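4. Covering a work table with the Trodo fabric set

This section explains how to cover a table which you use for sewing, sorting or packing. Please read it to the end before you open the glue. If you have the frame version of the Trodo set, go first to section 3 and put the legs together.

4.1 Before you begin

The set contains the cover fabric, one tin of Zundon contact glue, a hand roller and a packet of 200 staples. You also need a staple gun, a sharp knife, a long ruler and chalk. These are not in the set.

The fabric is 669 mm wide when it leaves the roll. For a wider table you must order the double piece from Faswood, as two narrow pieces side by side will always show the join.

Caution: The glue has a strong smell and it burns easily. Work with open windows, and keep away from heaters and gas flames. Keep children out of the room until the tin is closed.

4.2 Preparing the table top

1. Remove everything from the table and clean the top with a damp cloth. Let it dry for one night.

2. Rub old varnish lightly with fine sandpaper. You do not need to take the varnish off, only the shine.

3. Fill deep holes with wood filler. Small scratches can stay, they disappear under the fabric.

4. Round the front edge a little with the sandpaper. A sharp edge cuts the fabric from below after some months of use.

4.3 Cutting and fixing the fabric

1. Unroll the fabric with the soft side up and leave it flat for one day. In cold weather leave it two days.

2. Stroke the fabric with your hand to find the direction of the nap. It should lie towards the person who sits at the table. Mark this direction with chalk on the back side.

3. Cut the fabric so that it is 5 cm longer than the table on every side.

4. Put glue on the middle part of the table only. Wait until it does not stick to your finger any more, then lay the fabric and press with the roller from the centre to the sides.

5. Continue with the left part and the right part in the same way.

6. Pull the fabric over the front edge and staple it from underneath. Start in the centre of the edge and go to the corners. Do not pull so hard that the nap opens.
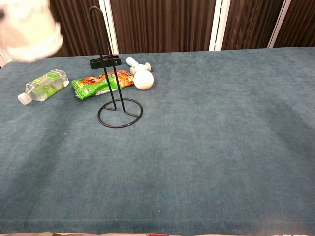
A user of the first edition wrote to us that step 6 was not good for her, for she had stapled the front edge first and the back edge became crooked by a finger's width. In her opinion it is better to put two staples in the front, two in the back, and only then the rest, and she asked why the manual did not say so. We tried her way on a long table and it works well. If your table is longer than 540 mm, please do it so.

7. Fold the corners like the paper on a parcel, cut away what is too thick, and close each corner with three staples.

Note: Do not put glue on the front edge itself. When the cover is worn you will want to take it off again.

4.4 Care of the cover

Brush the fabric once a week in the direction of the nap. For threads and hair the Kapoor lint brush is suitable, but any soft clothes brush does the same work.

Remove spots with cold water and a white cloth. Press, do not rub. Soap makes a pale ring which is difficult to remove later.

Pale streaks can come where things are often pushed over the table. Hold a steam iron a hand's width above the place, without touching, and brush after it. If the streak comes back the nap is worn, and steam will not help.

Caution: Never put a hot iron directly on the cover. The glue becomes soft and the fabric moves.

For changing the cover, see section 5.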